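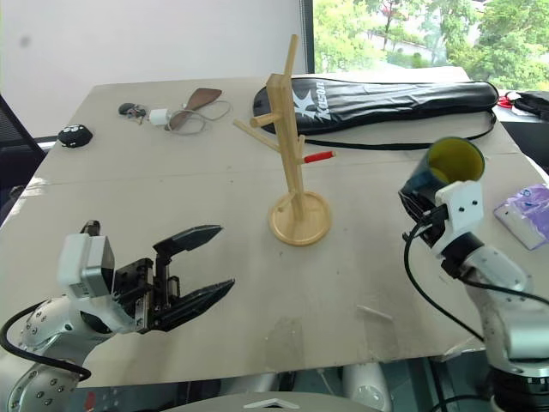
The big table, covered with cardboard.

Progress report to the Rellier Fund: the Oltero Street seed library, spring and early summer

It has been a busy few months, and we are so glad to be able to tell you about them. When we wrote in the winter we had a room, a set of borrowed drawers and a great deal of hope. By the end of June we had given out 2162 packets of vegetable and flower seed, with beans and tomatoes far ahead of everything else (the Hegedűs pole bean was gone by the middle of April, and people are still asking for it).

Of the $1000 you set aside for supplies, we have spent $989, mostly on envelopes, labels and a proper dehumidifier. The remaining $11 will go toward stamps.

Not everything went to plan. Our lettuce sprouted very poorly in the test trays, and we pulled the whole lot from the drawers — a shame, as it came from three different gardens. We also promised you a printed growing guide by May, and it is still only half written. The chapters on onions and squash are done, and the one on saving seed has grown much longer than any of us expected.

In July we begin evening classes with the Idov Gardens group, and in the fall we will start taking seed back from this year's growers. We will send the guide along as soon as it is printed.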